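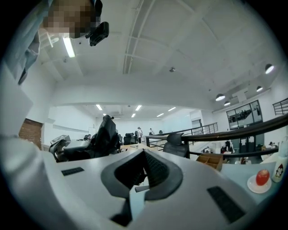
Wundach Members Build Robot Hands, Will Get to the Robot Later

June 2, 2024

The shared workshop at Wundach has a pair of robot hands. It does not yet have a robot, and the members behind the project would like people to stop bringing this up.

The hands are called Wunder, a name picked in January at a meeting that was supposed to be about the dust collector. They are two handheld grippers that a person holds and works like oversized tongs, doing small chores at a table while the motion is recorded. The arm that will one day repeat those chores is in parts on a shelf by the lathe, under a sign reading DO NOT BORROW SCREWS FROM THIS. The screws have been borrowed.

Members decided last winter to build the hands first, reasoning that a hand with no arm can at least be useful, while an arm with no hand mostly knocks things over. The workshop has experience with the second kind. An earlier attempt, known as Moldovan after the street where its motors were found, managed to sweep a full set of drill bits onto the floor and was then retired with what the newsletter called "our thanks."

The new grippers took 18 weeks of evenings. The bodies are plastic, curved, and bulkier than the first drawings suggested. The finger mount was redrawn 7 times, and each version is kept in a drawer in case somebody wants to argue that the third one was better. Somebody usually does.

Money came from the tool fund, which put in $180, and from a jar by the door labeled for coffee. Small parts arrived in a box from Dritusex, a surplus dealer the workshop has used for years and whose packing slips are best read as a rough guide. The box also contained a bag of hinges. The hinges have been put to use on the bathroom cabinet, so the project can already claim one finished result.

Recording sessions have moved out of the workshop proper and up to the mezzanine of the office next door, where there is better light and no sawdust. The office has been gracious about it. The only rule is that the table gets cleared by the end of the day and that nobody uses the good chairs for testing.

Each gripper has a white cube at its base covered in black patterns, which lets the software work out where the hand is and which way it is pointing. It does this well as long as the person holding it doesn't put a sleeve over the cube. A reminder about sleeves has gone out to the mailing list twice.

What goes on the table is decided by whoever gets there first. Lately that has meant a crumpled black cloth, a divided wooden box, an apple on a plate, and a cup. There was a long discussion over whether the apple should be replaced with a fake one for consistency. The real apple won on price, though it has to be swapped out every so often, and the log now has a column for which apple.

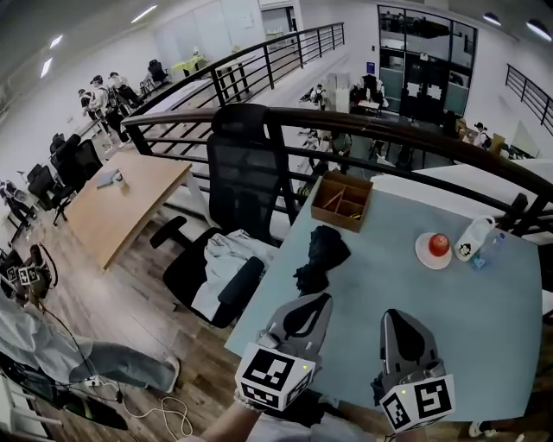
Folding Is Harder Than It Looks

The apple is considered the easy job. Pick it up, move it, put it back on the plate. Most members get it on the second try and then want to do it all afternoon.

Cloth is another matter. A folded cloth was meant to be the first skill in the library, on the theory that everyone knows how to fold a cloth. It takes two hands working together, and members who have folded laundry their whole lives turned out to have strong and incompatible opinions on how it's done. The project log lists 4 approved methods. The fourth was added to end the meeting.

There is also the question of who gets to wear out their arms. The grippers are light enough for the first ten minutes. After that people start resting their elbows on the table, and the recordings take on a certain slump. A sign-up sheet now limits turns, and a request for a wrist strap is on the list for the next version, below quieter fingers and above a better name.

What Happens Next

The group plans to keep recording through the summer and start on the arm once the screws have been returned. A bin has been set out for this purpose at the front desk. No questions will be asked.

Anyone who wants a turn can sign up on the sheet by the stairs. No experience is needed, and short sleeves are encouraged. Members who joined for the woodworking are reminded that the wood shop is still open, and that the grippers are not clamps.

Work on the dust collector has been moved to the next meeting.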